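Small Rooms, Big Chips
Terrazzo is back on the walls, and the tiniest room in the house may be the best place to try it

By Karine Sawatzky
20 May 2020

Carla Khalaf had the roll of wallpaper in her closet for two years before she put it up. She'd bought it on a whim, loved it, got it home and lost her nerve. "I thought it would look like a birthday party," she says. Then came this spring, and a lot of time indoors, and one Saturday she cleared out the box room at the end of her hallway and started mixing paste.

I've seen the result, and I want it in my own house. Terrazzo pattern is one of those looks that can go flat when it's done in polite grays (I've seen it on shower curtains, and it put me to sleep). Give it real color and it wakes right up! Mustard, salmon, a soft gray-blue, and black to hold the whole thing together.

Small rooms suit it beautifully. You see the walls up close, so the little details get noticed, and you need far less paper than you would for a living room. Khalaf got through hers on 3 rolls, with enough left over to line a drawer. Her paper came from Jamell, a shop that keeps its sample books on a long table by the window and lets you borrow them overnight. Take them up on it. A pattern like this changes a lot between noon and lamplight.

Munther Farah has been hanging paper for 30 years, and he's a fan of big irregular prints. "Stripes, I dread," he told me over the phone. "With stripes every crooked wall in the house comes and says hello. With these you've got some mercy." He still drops a plumb line before the first strip, and he starts in the corner you see least from the door. His other tip is to lay out two lengths side by side on the floor before pasting anything, and check that you don't end up with all the big shapes marching along at one height.

Then there's the floor, which is where Khalaf and I disagreed at first. I'd have gone plain. She went for a marble look, and I've come around completely. The veining is soft enough – beige, tan, a bit of brown – that it sits quietly under all those chips, and the warmer parts pick up the mustard.
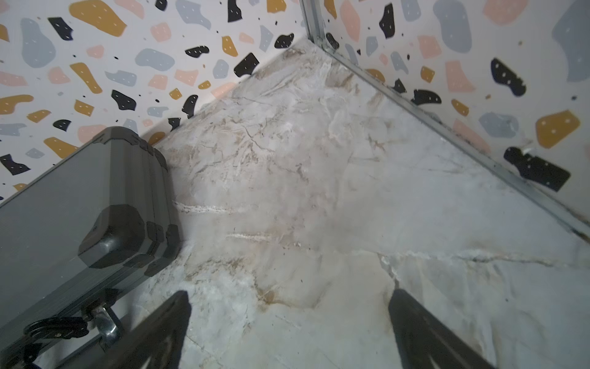 Mustard, pink and gray-blue chips meet a pale marble-look floor.

If you're tempted by the same pairing, bring a piece of the wallpaper with you when you shop for flooring and put it upright against the sample, the way it will stand at home. Flat on a counter it tells you very little. Afaf Fakhoury, who runs the floor department at Mahasneh, suggests looking for veins with some warmth in them if your paper has yellow or pink. Pale floors do show dust and scuffs, so a dry mop within reach is a good idea.

Khalaf is already eyeing the hallway. There's about half a roll left.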